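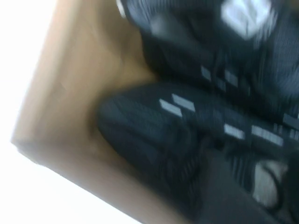 *Box 1, the black stuff.*

**Travbridge Swap & Stow board > Packing, Moving, Storage > Do soft things go in the bottom or the top?**

**geltimitz_road** - 11 May 2018

Moving from a two bedroom to a one bedroom at the end of May, same town, other side of the river. I have started with the category of belongings I think of as "dark and lumpy." Plain cardboard box, everything in it black or close to it, nothing breakable.

My question is whether I should keep going like this (all the squashy stuff together) or break it up and use it as padding around the kitchen things. My sister says padding. My sister also moved house with a full butter dish, so I'm seeking other views.

Also open to opinions on whether to bother with paper between layers. I have a roll of the brown kind, 50 feet, bought in a moment of optimism.

---

**mrs_spindle**

Padding. Always padding. You're paying for that box and you're filling it with things that could be dropped off a roof without complaint. Every pair of socks should be inside a mug.

---

**tapegun_tony**

Strong disagree with the above. I did socks-in-mugs once. I then spent my first week in the new place drinking coffee out of a measuring jug with bare feet. Keep like with like.

---

**lowercase_dan**

are those shoes

---

**geltimitz_road**

Shoe-adjacent. Let's say that box is committed to the general theme of footwear and things that get along with footwear.

---

**lowercase_dan**

i ask because if theyre shoes they shouldnt go toe first into the side of the box. crushes the toe box. heel to toe, soles out, like sardines

---

**mrs_spindle**

Sardines don't have soles, dan.

---

**lowercase_dan**

sole is a fish

---

**Cloltside_Carol**

Setting the fish to one side. I've moved 13 times (Army, then divorce, then stubbornness) and I have a system, so brace yourself.

Shoes go in the bottom of a small box. Stuff each one with something - tights, gloves, the belts you don't wear. Heavy pairs first, then sneakers, then anything knit or floppy on top, because knit uppers take a crease if you park a boot on them and they hold a grudge about it. Sweaters can fill the gaps. No paper at all unless something has buckles.

Then you write SHOES on two sides and the top. I see people write on the top only and then stack another box on the top, and I have to go and sit in the car.

---

**tapegun_tony**

Carol is right about two sides. Carol is wrong about the small box. Shoes weigh nothing! You can use a medium and save yourself a trip.

---

**Cloltside_Carol**

Tony, please pick up a medium box full of winter boots and come back to us.

---

**tapegun_tony**

I wear loafers.

---

**Cloltside_Carol**

Of course you do.

---

**geltimitz_road**

This is all very useful and slightly frightening. So far the plan is: small boxes for footwear, stuff the insides, label on the sides. I'm still not settled on the padding question. I own a fair number of plates for somebody who eats over the sink.

One wrinkle is that everything I own seems to be black or charcoal. I've never noticed it before. In the closet it looks like a wardrobe, in a box it looks like the bottom of a well. I put my hand in to find a glove and came out with a different glove.

---

**parsnip88**

Welcome to the club. I tie a bit of white string through each pair. For anything that isn't a pair I use a safety pin with a scrap of masking tape on it. Takes an evening. My husband thinks it looks like a morgue, but he has both of his running shoes, so he can keep that to himself.

---

**mrs_spindle**

Or buy something in yellow.

---

**parsnip88**

I have a yellow raincoat. It's in storage. I don't know which box.

---

**halfacrewoods**

Coming in from the storage side of things (I rent a unit out at Jadoon, no discount, don't ask). If any of this is going to sit for more than a few weeks, two points.

First, make sure the shoes are bone dry before you tape it. Not "they feel fine" dry. Leave them out overnight with newspaper in them. A sealed cardboard box with one damp sneaker in it is a terrarium.

Second, skip the plastic bags. I know it feels tidy. It just keeps the smell company.

If it's only going across the river the same afternoon, ignore me and throw it all in.

---

**geltimitz_road**

Most of it is same day. There's one box that may end up in my brother's garage for the summer, so I'll do the newspaper thing for that one. Do people still have newspapers? I may have to use the Travbridge pizza flyers.

---

**halfacrewoods**

Flyers are shiny. Shiny doesn't soak anything up. Use your optimistic brown roll.

---

**geltimitz_road**

At last, a purpose for the roll.

---

**lowercase_dan**

tape the bottom of the box twice btw. one strip down the seam and one across. did a move with single strips and the whole thing opened on the stairs like a bomb bay

---

**tapegun_tony**

Three strips. H shape. I didn't choose this username by accident.

---

**mrs_spindle**

Nobody's shoes need an H, Tony. Save the H for books.

---

**tapegun_tony**

Everything deserves an H.

---

**Cloltside_Carol**

I'm with Tony on the H and it pains me to type it.

On the padding question, since mrs_spindle and I are never going to agree: split the difference. T-shirts, towels and scarves go around the plates. Shoes don't go anywhere near plates, for reasons I'd hope are obvious when you think about where shoes spend their day. Sweaters can go either way depending on how much you like them.

---

**mrs_spindle**

I never said shoes with plates. I said socks in mugs. CLEAN socks. I'd like that noted.

---

**parsnip88**

Noted.

---

**geltimitz_road**

Okay, reporting back the next evening. I took the first box apart and did it over, Carol's way. Soles to the outside, socks inside the shoes, sweaters down the gaps. It holds more than it did before, and I resent this a little. Went through some 40 feet of the brown roll on the garage box alone, so either I'm very thorough or I'm bad at wrapping.

String on the pairs as well. It does look like a morgue.

Mugs are getting dish towels. Sorry, mrs_spindle. I thought about the measuring jug and lost my nerve.

---

**mrs_spindle**

Your funeral. Your mugs will be fine, but your socks will have to travel with the shoes like livestock.

---

**halfacrewoods**

Leave the flaps open tonight if you can stand to look at it. Tape in the morning.

---

**lowercase_dan**

what did you write on the side

---

**geltimitz_road**

BLACK THINGS (FEET).

---

**Cloltside_Carol**

On two sides?

---

**geltimitz_road**

Two sides and the top.

---

**Cloltside_Carol**

Good. Now do the other closet.

---

**geltimitz_road**

The other closet is coats. They're all black too. Does anyone near Geltimitz have a wardrobe box they're finished with? I can pick up any evening, and I can offer you ten feet of brown paper and a quantity of pizza flyers.

---

**parsnip88**

I've got one, the bar's a bit bent but it holds. Sending you a message. Keep the flyers.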